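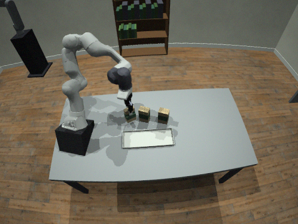 I got to the Gornmont Cider Days a little after ten in the morning, which I thought was early. It wasn't! The line for the Bouazza tent already went past the bandstand, and everybody in it seemed to have brought their own glass.

The organizers sold 3,387 tickets this year, up from 1,547 the first time they tried it. Nesma Lahlou, who runs the pouring schedule, told me she stopped sleeping sometime in April. "I dream about ice," she said.

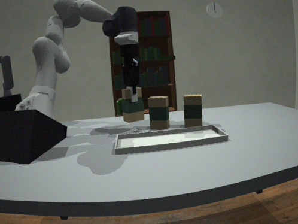

A white robot arm above a pale tabletop.

I started with a dry cider from Virer, so sharp it made my ears ring (I went back for another). Then Rogelio Evangelista waved me over to try his quince blend, and I'm still thinking about it. He only made two barrels, and he wouldn't promise me a bottle no matter how nicely I asked.

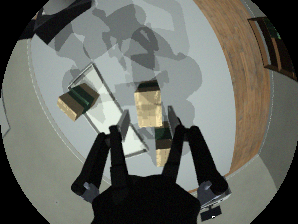 Food was the weak spot last time. Now there are smoked trout rolls, proper fries and a cheese stand where Latifa Zaki lets you taste until you feel guilty and buy something. I bought the washed rind. My car may never recover.

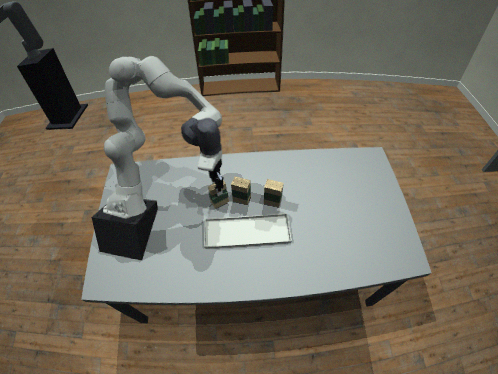

By four the fiddle band was on its second set and I'd lost my hat somewhere near the Kenetti press. If you're going next year, take the shuttle from the station, and get to the quince before I do.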